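Filed under: Workshop > Teaching by demonstration
14 comments | 89 shares

How I record two-handed demos with hand-held grippers (phone case edition)

A few of you asked after the February post how I get usable two-handed demonstrations without going through a whole roll of takes to keep a handful. So I'm writing down the routine, start to finish, using the job I've been stuck into lately – a phone case and a clear tray. It's a nice one to learn on because the parts are light, they don't break, and they punish you right away if your two hands aren't talking to each other.

I'm assuming you already have a pair of hand-held grippers that record where they are and how far open they are, plus whatever cameras you like, and that the thing is streaming to a computer. If you're still at the wiring stage, go read Ekua Kpodo's setup notes first. She's far more patient than I am about cables and time sync, and I would only be copying her.

Get the table right before you touch anything

I use a plain white board on top of the table as my work area. It gives the cameras a clean background and it gives me a clear border: if a part leaves the board, the take is over. No arguing with myself about it. I used to work straight on the wood and the edges of a clear tray would just vanish into the grain.

Wipe the board. Then wipe the clear parts too, and do it with a cloth that isn't the one you used on the board (ask me how I know).

Next, decide where things are allowed to start. For the case and tray I let the tray sit anywhere on the left half and the case anywhere near the center, at any angle. I move both a bit between takes. If you put everything back in the exact same spot every time you will end up with a policy that knows that spot beautifully and nothing else, and you won't find out until you slide the tray over by the width of your thumb and watch the arms close on air.

Write the task down in one sentence

Mine says: "Pick up the green case with both grippers and lay it in the clear tray, open side up." That's it. I tape the sentence next to the screen where I can see it. It sounds fussy for something so simple, but by take 20 you will start inventing little extras, like straightening the tray first or giving the case a tap to seat it. Every extra you do in half the takes is a thing the model has to guess about. If you want the tap, put the tap in the sentence and do it every single time.

Hold the tools like you mean to be there a while

Sleeves pushed or cuffed so they don't ride over the tool. Cables going away from you and over the wrist or the back of the hand, with enough slack that turning your hand doesn't tug. I do a silly little warm-up where I twist both wrists as far as they'll go in each direction and check that nothing snags. If a cable pulls at the end of a twist, your hand will learn to avoid that twist, and then so will the robot.

Keep your elbows in and your head still. This was the hardest habit for me. I like to lean in and peer at things! But if one of your views is from up high, your leaning changes what it sees, and the person reviewing (me, later, grumpy) has to figure out whether a take is bad or just filmed from a strange angle.

Now the approach. Bring both grippers in toward the case, slower than you think you need to, and let them face each other with the case between them before you commit to a grip. I want a visible moment where both jaws are near the part and neither is pushing it. 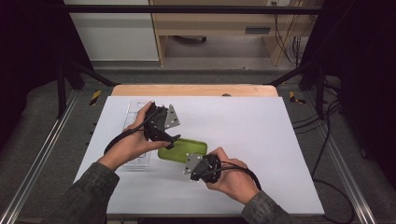
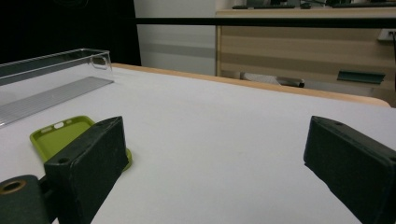
The green case from above, between the two grippers, and close in, partly under one of the fingers.

A close view is where I catch most of my mistakes. From up high everything looks lined up. Then I open the close camera and the finger is lying over half the case, and I can't tell whether I was about to grip the rim or squash it. When you review, look at both views for the same moment before you decide to keep a take.

Gripping a thin, floppy rim

Go for the rim, and go for it squarely. If one finger comes in low and the other high, the case rolls as soon as you lift, and you'll correct for it without noticing. People are brilliant at that. The robot will copy your correction even on the runs where nothing rolled.

Close until the fingers touch, wait a beat, close a tiny bit more, lift. I count the beat under my breath. My first batch had no pause and the recordings were a mess to train on – the closing and the lifting smeared together so the arms kept trying to lift a case they hadn't got hold of yet.

Soft finger pads help a lot here, and they also wear. Check them when you sit down. A slick patch changes how hard you have to squeeze, and you'll have two different squeezes in one dataset.

Moving it with two hands

Pick a leader. My right hand leads and my left follows, and I keep it like that for the whole session. If both hands lead, you'll either stretch the case or buckle it, and a buckled case pops out of the grip in whatever direction it feels like.

Travel up, across, down. I keep my lift low, just clear of the tray wall. The first time I tried this I swooped in a big lovely arc and felt very graceful, and then the replay on the arms took forever and scared me at the top.

When you set it down, open both hands together and back out along the same line you came in on. Don't peel off sideways. Half of my thrown-out takes from the early days had a perfect placement and then a fingertip dragging the case back over the edge on the way out. Gutting.

What counts as a keeper

I'm strict about the ending and pretty relaxed about the middle. If the case ends up where my sentence says, and my hands came away clean, I keep it, even if there was a small wobble on the way. I even like having a few takes with a fumble and a calm recovery. What I toss:

- any take where I nudged the tray with my knuckles
- any take where I stopped to think for more than 2 seconds
- any take where a part touched the edge of the board
- any take I started before the recording light (yes, still)

Delete them the same day. I once left a folder called "maybe" sitting there for a month and it went straight into a training run.

Sessions and breaks

I go in blocks of 20 takes and then get up. Four blocks is my limit and honestly the fourth one is usually the worst. Your hands get tired before you feel it, and what shows up in the recording is that you stop opening the jaws all the way. If you plot the jaw opening across a session you can see me getting lazy in a nice downhill line.

After each block I play back one take at random, all the way through, both hands. If a camera has slipped or one side has stopped recording, I've lost one block and can live with it.

File names: task, block, take, nothing else. Notes go in a text file next to them. I tried putting moods and adjectives in the file names and it did not help future me one bit.

Things to try once this feels easy

Flip the case so the open side starts facing down, and add the turn to your sentence. Or swap the leading hand and record a whole separate set (separate folder, please!). I'm also halfway through a version where the tray starts at an angle, which is much harder than it sounds since your wrists want to match the tray before you've even got the case off the board. I'll post that when I have enough takes I'm not embarrassed by.

Tagged: demonstrations, two-handed tasks, grippers, data recording
Share this post | 14 comments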